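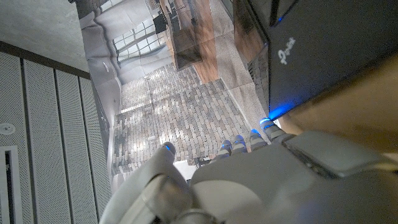 Hi, I'm Urmila Dwivedi, and I run Busisgate with Yvonne Bellamy. We help people get their home Wi-Fi going – the box, the router, the antennas, the little booklet that falls out and gets lost under the couch. I started doing it for neighbors, Yvonne joined that February, and we've now visited 1065 homes between us (she keeps the list, I keep the snacks).

## How we work

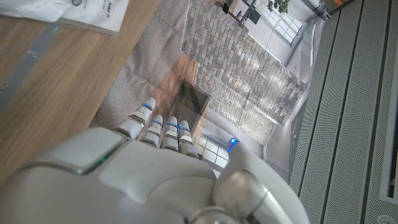
Most of our job is reading instructions, so we like a decent table and plenty of daylight. Give me a light-brown wooden top with the grain showing and a printed sheet lying in the corner, and I'm happy for an hour! We read the whole thing before we touch a single setting, then write down your network name in letters big enough to find again. Yvonne does the passwords. Mine are terrible.

A basic visit takes about 7 pieces of paper and one pot of coffee. We'll come to houses, apartments and small shops, and we did a bakery once that I'm still thinking about.

## Our newsletter

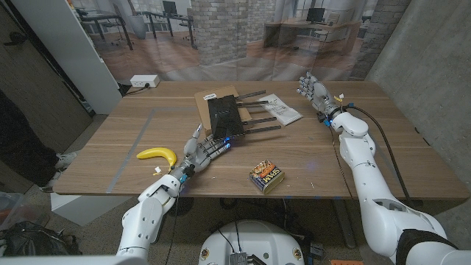 **The Tolier Letter, No. 143**

We put one out whenever we have enough to say. This one is on keeping things together: leave the router by its cardboard box until you've read the label, and keep the manual where you can reach it. I also got going on table lunches, meaning SPAM and a banana, and Yvonne let me have half a page. She wanted more about antennas. She gets them next time – I promised.

## Come say hi

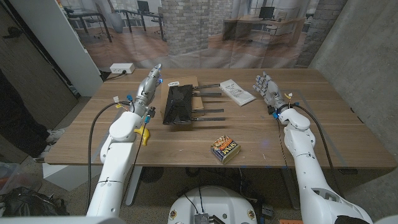

*Black router on its box, SPAM toward the front, yellow banana on the left.*

We're at 158 Jolmont, up the stairs. Bring your router and the box too if you still have it!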